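About the Kalemetti Laboratory

The Kalemetti Laboratory is a research group in the School of Engineering at Clivberg College. We study how two-armed robots can learn everyday handling tasks in simulation and carry that learning over to physical machines. The group was founded with a single workstation and one graduate fellowship. Today it has 18 members, including faculty, doctoral students and technical staff.

Our Work

Most household tasks call for two hands. One hand steadies a container while the other fills it, or an item is passed from left to right because the far side of the table is out of reach. Teaching a robot to do these things directly on hardware is slow, and mistakes are costly. The laboratory therefore trains its control policies in rendered tabletop scenes, where an attempt can be repeated many times under changed conditions.

Our principal method is called Kara. A human operator first demonstrates a task in simulation, using 14 demonstrations per task. Kara divides each demonstration into short segments according to which arm is in contact with an object and which is waiting. The segments are then replayed in new scenes with different layouts, surfaces and distracting objects. Replays that fail are set aside, and those that succeed are added to the training set.
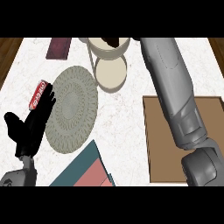
The choice of clutter has proved to matter more than we first expected. In early studies, the group varied only the position of the object to be moved. Policies trained in this way did well on a bare table and poorly on a crowded one. When unrelated household items were added during replay, the same policies became much steadier, and the arms were less likely to reach for the wrong object. Changes in lighting had a smaller effect. We now treat the arrangement of the table as part of the training design, and each scene is generated from a written record so that other groups can rebuild it exactly.

Kara has been tested on 7 task families, among them placing, stacking and handing over. Handover remains the most difficult. Small errors in timing between the arms add up, and a grasp that is sound for the first hand may leave no room for the second. Work on this problem continues under a doctoral project.

Facilities

The laboratory occupies 2 rooms on the ground floor of the Chaudhry Building. One houses the computing equipment used for rendering and training. The other is used for trials on physical arms and is open to approved undergraduate projects during the spring term. Safety instruction is required before entry.

Teaching and Visits

Members of the laboratory teach the courses in robot control and machine learning offered by the School. Applications for graduate study are reviewed each February. Schools and partner institutions that wish to arrange a visit should write to the School office, stating the size of the group and any access needs.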